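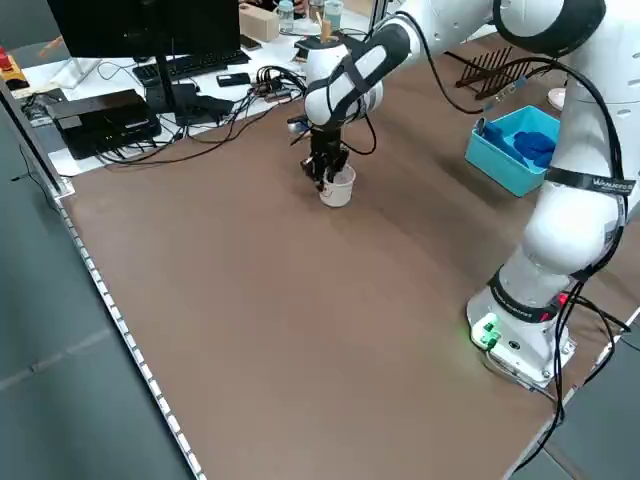 3.2 Surface colour and glare in shared workrooms

The survey covered 580 work surfaces in public buildings in Vivach and Brasness. Each was scored for glare under ceiling lighting, first in April and again after the lamps had been replaced. Pale glossy tops gave the highest scores in both rounds. Matt tops in mid tones scored lower, and users reported less eye strain when reading at them for long periods.
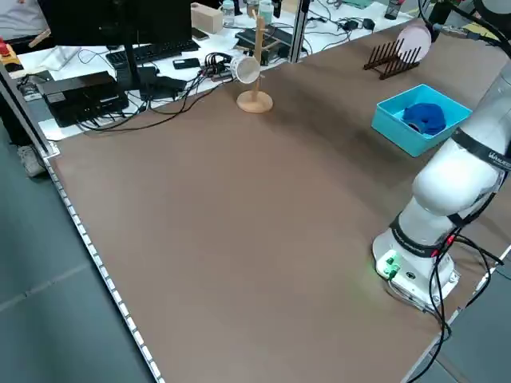 Figure 2. Matt brown tabletop above a grey tiled floor.

Floor finish had a smaller effect than expected. In Brasness, where almost 300 of the surfaces stood on tile, scores differed little from those recorded on carpet.
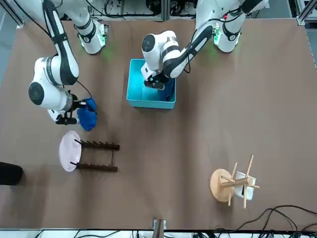
Contrast between a surface and the items on it was treated separately, following the Prukley scale. Strong contrast helps users to find objects quickly, but it may tire the eye where many pale items are in use. A crumpled royal-blue cloth held over a brown top stands out by hue, and white equipment on the same top by lightness. The scale records these two kinds of contrast under separate headings, and they are reported separately in Section 4.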